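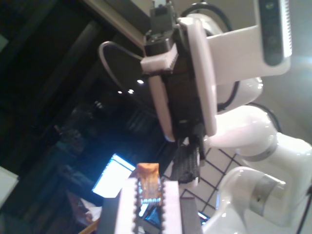

발표자 노트: 훔울베르그 공개일 참관 이야기

시작하면서 (슬라이드 1, 천천히)

안녕하세요, 여러분. 점심 드시고 바로 오신 분들이 많아 보이는데, 졸리시면 편하게 기대어 들으셔도 괜찮습니다. 저도 오후 발표는 늘 좀 느긋하게 하는 편이에요. 오늘은 제가 훔울베르그(Humulberg) 작업장 공개일에 다녀온 이야기를 들려드리려고 합니다. 논문 발표도 제품 소개도 아니고요, 그냥 하루 잘 구경하고 온 사람이 동료들에게 풀어놓는 이야기라고 생각해 주세요. 다녀온 날은 2020년 2월 2일이었고, 목도리를 두 겹 두르고도 덜덜 떨면서 정문 앞에 줄을 섰던 기억이 납니다.

(여기서 첫 화면을 조금 오래 띄워 둘 것. 사람들이 자리에 앉을 시간.)

지금 화면에 있는 흰 팔이 오늘의 주인공입니다. 위에서 내려오는 검은 그리퍼가 있고, 아래쪽에는 흰 손가락 한 쌍이 주황빛 도는 갈색의 작은 덩어리를 물고 있지요. 뒤에 계신 분들은 이 덩어리가 잘 안 보이실 수도 있으니 앞자리로 오셔도 됩니다. 자리 많습니다!

슬라이드 2. 어떻게 가게 되었나

초대해 주신 분은 에이머 코닐리(Eimear Conneely) 선생님입니다. 몇 해 전 워크숍에서 옆자리에 앉은 인연으로 가끔 메일을 주고받는데, 지난겨울에 "우리 문 여는 날 있으니 놀러 와요" 하고 딱 한 줄을 보내 주셨어요. 저는 그런 한 줄짜리 초대를 참 좋아합니다. 바로 기차표를 끊었지요. 기차를 두 번 갈아타고, 마지막에는 버스를 타고 500미터쯤 더 걸었습니다. 길은 안내판만 따라가면 되니까 헤맬 일은 없었어요. (저는 그래도 한 번 헤맸습니다. 빵집 앞에서요. 이 얘기는 시간 남으면.)

방문객은 한 조에 20명씩 묶어서 들여보냈습니다. 제가 들어간 조에는 초등학생을 데려온 가족도 있었고, 포장 공장에서 오래 일하셨다는 분도 있었고, 혼자 수첩을 들고 온 대학생도 있었어요. 이렇게 섞어 놓으니 질문이 정말 재미있게 나옵니다. 전공자끼리만 있으면 나오지 않을 질문들이요.

슬라이드 3. 그날의 순서

입구에서 이름표를 받고, 짧은 안전 안내를 듣고, 시연 구역으로 이동합니다. 안전 안내는 콜름 오 브리언(Colm Ó Briain) 씨가 맡으셨는데, 목소리가 아주 낮고 편안해서 라디오를 듣는 기분이었어요. 바닥의 선을 넘지 말 것, 가방은 앞으로 멜 것, 궁금하면 아무 때나 손을 들 것. 이 세 번째 규칙을 안전 안내에 넣은 게 저는 참 마음에 들었습니다. 우리 행사 때도 그대로 가져다 쓰면 어떨까 합니다.

시연 구역은 생각보다 어둑어둑합니다. 저는 환한 전시장을 상상하고 갔거든요. 그런데 막상 가 보면 누가 어제까지 일하던 작업장 냄새가 그대로 나요. 저는 그쪽이 훨씬 좋았습니다. 전시용으로 싹 치워 놓은 곳에서는 사람들이 어떻게 일하는지를 잘 모르겠더라고요.

슬라이드 4. 시연 이야기 (핵심. 서두르지 말 것)

시연 과제의 이름은 "진다우(Jundau)"였습니다. 내용은 소박해요. 작은 물건을 한쪽 집게에서 다른 쪽 집게로 넘겨주는 겁니다. 사람으로 치면 오른손에 든 귤 한 조각을 왼손으로 옮기는 정도의 일이지요. 우리는 하루에도 수백 번씩 아무 생각 없이 합니다. 그런데 이 간단한 일을 로봇에게 시키려고 하면, 갑자기 물어볼 것이 끝도 없이 늘어납니다. 어디를 잡을까, 얼마나 세게 잡을까, 저쪽이 잡은 다음에 언제 놓을까.

(첫 화면으로 되돌아가서 손가락 끝을 포인터로 가리킬 것.)

손가락 모양을 한번 봐 주세요. 위쪽 검은 손가락에는 자잘한 마름모 같은 무늬가 있고, 아래쪽 흰 손가락은 안쪽이 톱니처럼 되어 있습니다. 제가 코닐리 선생님께 왜 두 손가락이 다르냐고 여쭤봤더니, 웃으면서 이렇게 답하셨어요. "둘 다 써 보고 싶었으니까요." 저는 이런 대답을 들으면 그 팀이 좋아집니다. 물론 뒤이어 긴 설명도 해 주셨지요. 무른 것을 잡을 때와 미끄러운 것을 잡을 때 필요한 표면이 다르고, 어느 쪽이 나은지는 결국 여러 번 잡아 봐야 안다는 말씀이었습니다.

그리퍼를 감싼 흰 브래킷은 3D 프린터로 뽑은 부품입니다. 옆으로 뻗은 마운트에는 카메라가 달려 있고요. 팔이 움직이면 카메라도 같이 따라가니까, 손목에 눈이 달린 셈이지요. 같이 온 초등학생이 "그럼 어지럽지 않아요?" 하고 물어서 다들 한참 웃었습니다. 그런데 오 브리언 씨는 그 질문을 아주 진지하게 받으셨어요. 화면이 흔들리면 물건의 위치를 읽기가 어려워지니까, 어지러운 게 맞다고요. 그 아이 표정이 얼마나 뿌듯했는지 모릅니다.

슬라이드 5. 숫자 하나

그 팀이 진다우 과제를 지금까지 2750번 연습했다고 합니다. 이 숫자를 들었을 때 저는 솔직히 많은 건지 적은 건지 감이 안 왔어요. 포장 공장에서 오신 분은 옆에서 "나는 하루면 그 정도 하는데" 하고 중얼거리셨고요. 그런데 그분이 시연이 끝날 때쯤에는 제일 앞에 서 계셨습니다. 집게가 물건에 다가가는 각도가 당신이 신입들에게 가르치던 각도와 비슷하다고 하시면서요. 비스듬히 들어가야 손이 서로 안 부딪힌다는 겁니다. 저는 이 말씀을 수첩에 그대로 적어 왔어요.

(여기서 잠깐 쉬고 물 한 모금.)

슬라이드 6. 옆 구역 두 곳

시간이 남아서 다른 구역도 돌았습니다. 킨(Keane) 구역에서는 케이블을 정리하는 방법만 따로 보여 주었는데, 의외로 줄이 제일 길었어요. 팔이 돌아갈 때 선이 걸리지 않도록 여유를 얼마나 줄 것인가, 이걸로 한참을 이야기하시더군요. 첫 화면에도 검은 케이블이 둥글게 휘어 나온 게 보이지요? 저는 그 구역을 보고 온 뒤로 모든 로봇 사진에서 케이블부터 봅니다. 직업병이 하나 늘었습니다.

긴델(Gindell) 구역은 방문객이 직접 손가락 부품을 만져 보는 곳이었습니다. 서로 다른 표면의 손가락이 상자에 담겨 있고, 그걸로 스펀지며 단추며 나무 막대 같은 것을 집어 보는 거예요. 저는 단추를 집다가 세 번 떨어뜨렸습니다. 해 보고 나면 아까 그 팔을 보는 눈이 달라져요. 우리도 공개일을 연다면 시연을 보여 주기 전에 이런 상자를 먼저 내놓는 게 어떨까요? 순서를 바꾸는 것만으로도 사람들이 훨씬 가까이 다가설 것 같습니다.

슬라이드 7. 우리에게 가져올 것

우리 쪽 공개일은 5월로 잡혀 있으니 아직 준비할 시간이 있습니다. 제가 제안드리고 싶은 건 이 정도예요. 과제는 하나만 고르되 끝까지 보여 줍시다. 설명하는 사람은 두 명을 세워서 한 사람이 기계를 볼 때 다른 사람은 방문객을 보게 합시다. 그리고 한 조의 시연 시간은 42분으로 잡으면 좋겠습니다. 왜 하필 42분이냐고 물으실 텐데, 훔울베르그에서 그렇게 했고, 다음 조가 들어오기 전에 숨 돌릴 틈이 있어서 보기 좋았습니다.

아, 그리고 의자요. 의자가 꼭 필요합니다. 저희 조의 할머니 한 분이 서 계시기 힘들어하셔서 오 브리언 씨가 사무실 의자를 굴려 오셨거든요. 그분은 그 뒤로 다음 조까지 한 번 더 보고 가셨대요.

슬라이드 8. 질문 시간

(질문이 바로 안 나오면 빵집 이야기를 할 것. 그래도 조용하면 "여러분이라면 로봇에게 무엇을 건네받고 싶으세요?" 하고 먼저 물어보기.)

예상 질문 메모. 비용을 물으시면 저는 모른다고 말씀드리고 코닐리 선생님께 대신 여쭤보겠다고 할 것. 물건을 떨어뜨린 적이 있느냐고 물으시면, 제가 본 시연에서도 한 번 떨어뜨렸고 그때 박수가 제일 컸다고 답할 것. 손가락 부품의 치수를 물으시면 제 수첩에 적어 온 것이 있으니 끝나고 따로 보여드리기.

들어 주셔서 고맙습니다. 긴델 구역에서 얻어 온 손가락 부품 두 개를 앞 탁자에 놓아둘 테니, 나가시는 길에 꼭 한번 만져 보세요. 단추도 같이 놓아두겠습니다.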